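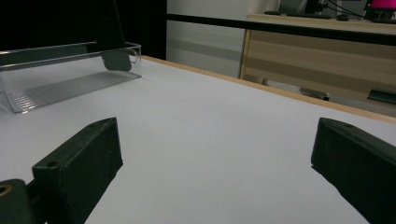
My water bill for January said 3,808 gallons. The one before it said 1,073. I live alone and I had not filled a pool. This is a thread on what I did about it, in order, including the parts that were a waste of time.

First thing, check the number of days. The Vostberg water office moved its reading date over the winter, and my bill covered 41 days. That explains a bit of the increase. It does not explain an increase that size.

Second, check whether the reading is real or estimated. On our bills there's a small letter next to the current reading. A is actual, E is estimated. Mine was an A. If yours is an E, go read the meter yourself before you do anything else.

My meter is in a box by the sidewalk with an iron lid. I used a long screwdriver to lift it. Look before you put your hand in. Mine had spiders and a lot of wet leaves.

The number on the dial matched the bill and had gone up from there, so the reading was good. I took a picture of it and wrote the time on the back of the envelope the bill came in.

Most meters have a little triangle or star on the face that spins when any water is moving. It's called the leak indicator or the flow indicator. Everything in the house was off and mine was turning. Slow, but turning.

Next I shut the main valve in the basement and went back out to the box. The triangle stopped. So the leak was on the house side of the valve and the buried line was fine. I was very glad about that. Digging up the yard in winter is not a small bill.

If your main valve hasn't been touched in years, go easy on it. Mine dripped at the stem for a day after I opened it again. I snugged the packing nut a little with a wrench and it quit.

Now the waste of time. I decided it was the water heater. I don't know why. I spent a whole evening looking at the relief valve and the drain and feeling the pipe to the floor drain. Dry. It was never the water heater.

Then I decided it was the outside faucet and went around the house with a flashlight at 9 pm. Also dry. My neighbor came out to ask if I'd lost something.

That was Eilif Eklund, who did apartment maintenance for most of his working life. I told him the story and he said "toilet" before I was done with it.

I said I hadn't heard it running. He said the ones you can hear get fixed, so the ones that run up a bill are usually quiet.

The test is food coloring. Take the lid off the tank, put in several drops, put the lid back, don't flush, and come back in half an hour. If there's color in the bowl, the flapper is leaking. Upstairs was clear. Downstairs was blue.

I hardly use the downstairs one, so I'd never have noticed. The flapper was stiff and had a warp along one side. The rubber left black on my fingers.

Replacing it: shut the small valve behind the toilet, flush, unhook the chain, pull the ears off the two pegs, put the new one on the same way. Leave a little slack in the chain. Too tight and it won't seat, too loose and it gets caught under the flapper. I got it wrong once each way.

Measure the drain opening before you go to the store. They come in two common sizes and they look the same hanging on the rack. I made two trips to Ehlers Hardware. The second time the guy at the register just pointed down the aisle.

Also run a finger around the seat the flapper closes on. Mine had a ridge of mineral scale. A plastic scrub pad took it off. A new flapper on a rough seat can still leak, and then you think you bought a bad part.

Put everything back, went out to the meter, no movement. Read it before bed and again when I got up, with no water used in between. Same number both times.

Now the bill. Our water office has a leak adjustment. It isn't printed on the bill and it's hard to find on the website. I called and got Dean Blackburn in billing, who was patient with me and emailed the form while we were on the phone.

They want the date of the repair, a receipt for the part, and a meter reading taken afterward. Keep your receipt. Mine was in the trash under coffee grounds. I dried it on the counter and it scanned okay.

The adjustment here only covers part of the water over your usual use, and you can only ask for it once in a set period. Your town will have its own rules. Some adjust the sewer part and leave the water part alone. Ask about both.

It took 4 weeks to show up as a credit. In the meantime he told me to pay the usual amount so there wouldn't be a late fee while the form was pending. I got that in an email too.

A few people have asked about the clip-on leak alarms. I haven't used one. I wrote "read meter" on the kitchen calendar at the start of every month and that's the whole system so far.

Also did the food coloring test at my sister's place last weekend. Both of hers leak. We're going to Ehlers tomorrow and this time I have the measurements.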